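Workshop notebook: the gray ribbed blanket yarn, continued
October 17, 2018
By Kamala Venkataraman

Picking up from the swatch pages, where I had promised myself (and Varghese, who was reading over my shoulder) that I would stop swatching and start measuring. Well, I have mostly kept that promise! The second cone of Trulau is now on the winder and knitting up nicely, and I have enough off the machine to say something sensible about how the ribs behave once they've been through the wash.

First, the housekeeping. The cone weighed 1580 grams with its cardboard on when I opened the cupboard this morning, so there's plenty left for the sample blanket and a good bit over for anybody who wants to try cuffs. Please write your weight on the card when you put it back. The card is tied to the cone with the red string and I've moved it to the top so it doesn't get dragged into the tension mast again, which cost me most of an afternoon in January and two needles besides.

Now the washing. I had three swatches, all cast on from the same end of the cone, and I gave them the same cool wash with the Porkby wool soap (the one in the tall bottle, we're nearly out of it). One was dried flat on the rack, one was pinned, and one I hung over the rail by its short side, which I know I tell everyone never to do, but I wanted to see how badly it would go. The flat one came back very close to its starting width. The pinned one looked lovely for an hour or so after the pins came out and then pulled itself back in, exactly as ribs like to do. The hung one grew long and sulky, and I don't think steam would bring it round.

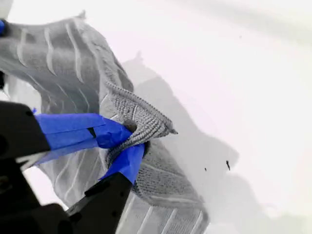

Light gray knit with the paler ribs. Note how they wander when the fabric isn't lying flat.

That wandering is the thing I keep coming back to. When you lay the fabric out and smooth it with your palms, it's so tempting to pull the ribs straight, and then your ruler tells you a story about your hands and nothing at all about the cloth. What I've settled on is to pick the whole piece up, let it drop loosely onto the table, and nudge it open from the middle with as little fuss as I can manage. Then leave it alone while you make tea. Measure after tea. I took the width that way at the top, middle and bottom of the flat-dried swatch and the three readings agreed so well that I did them all over again out of suspicion.

On the Prover carriage I had the stitch dial where Varghese likes it, and I've come round to his view that one notch looser gives a softer hand without the ribs going flabby. My row counter read 2083 at the end of the long test strip, so that's the number to start from if you carry on with the same strip. I'd like to reach the next thousand or two before we swap the sponge bar, just so we know whether the dropped stitches on the left are the bar or the needles. I've marked needle 27 with a dab of nail polish. It looks straight to me but the latch feels slow.

Still to do: wash the long strip, try the looser notch with a damp finish, order soap, and find whoever has my good blunt darning needle. I'd also like to try a folded hem instead of the plain bind-off, as the bind-off edge ruffles more than I'd want on something meant to sit across a person's knees.

Comments

Varghese: Told you about the notch. The darning needle is in the button tin, sorry.

Lindy: Did you rest the flat one overnight before measuring, or just the one cup of tea? Mine kept shrinking till the next morning.

Kamala: Overnight on the rack, then the tea on top of that. I'll do the long strip both ways and write it up.

Workshop notebook pages are shared for members' use. Ask before reprinting. Back to top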